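The Case for a Longer Tenancy Notice

Donley Housing Forum, opinion series, October 2019

The question of how much warning a tenant should receive before a lease ends is usually treated as a technical one. It is settled in the back pages of a contract and seldom raised at public meetings. This essay argues that the present minimum in our district is too short, and that the council should extend it before the next licensing round.

Under current rules, a landlord may end a periodic tenancy with 2 months' notice. In September, the Forum completed a survey of 559 renting households. Of these, 150 had moved at least once on a landlord's notice, and many described the search for a new home as the hardest part of their year. Families with children in school had the least room to maneuver. They needed to stay near one building, and the homes near that building were few.

Those who oppose a change tend to speak of housing as stock. A unit is vacated and a unit is filled. Residents do not experience it in that way. A household is made up of routines and belongings that have settled into place over years, and all of it must be sorted, packed and carried when the lease ends.

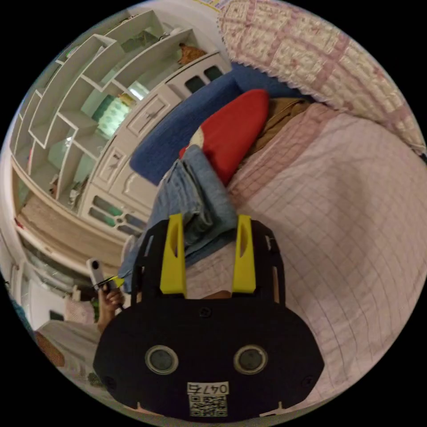

Bedding and clothing piled on a bed.

Kerubo Waweru, who advised the Forum on the survey, has argued that the cost of moving is routinely understated. The deposit and the truck are easily recorded. Lost workdays, double rent and the replacement of furniture that will not fit the next apartment are harder to trace, and they fall on the tenant alone. Her position is persuasive, and the Forum has adopted it.

Landlords have raised fair objections. Walid Twal, who manages buildings in the Greenberg quarter, wrote to the Forum that a longer notice period would leave small owners exposed when a relative needs the home or a sale is pending. His concern deserves an answer. A hardship clause, decided by the existing tribunal within 8 working days, would protect owners in those situations without weakening the general rule.

A second objection holds that longer notice would reduce supply. The Forum has seen no local evidence for this. Owners who plan to let for years lose very little by giving earlier warning, and a tenant who knows the date well ahead is more likely to leave the property in good order. 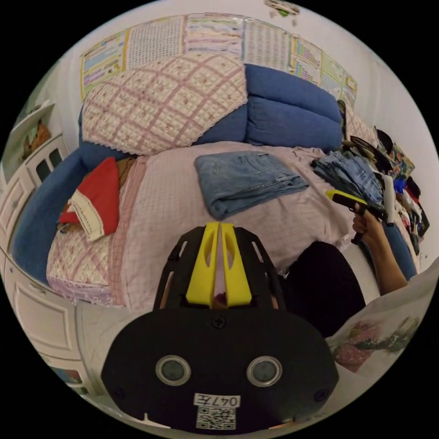 What the Council Should Do

The council should double the minimum notice for any tenancy that has lasted more than a year. It should adopt the hardship clause at the same time, so that neither measure is left waiting on the other. It should also require that every notice state the tenant's right of appeal in everyday language.

The Forum will submit these proposals in writing and invites comment from owners and tenants alike.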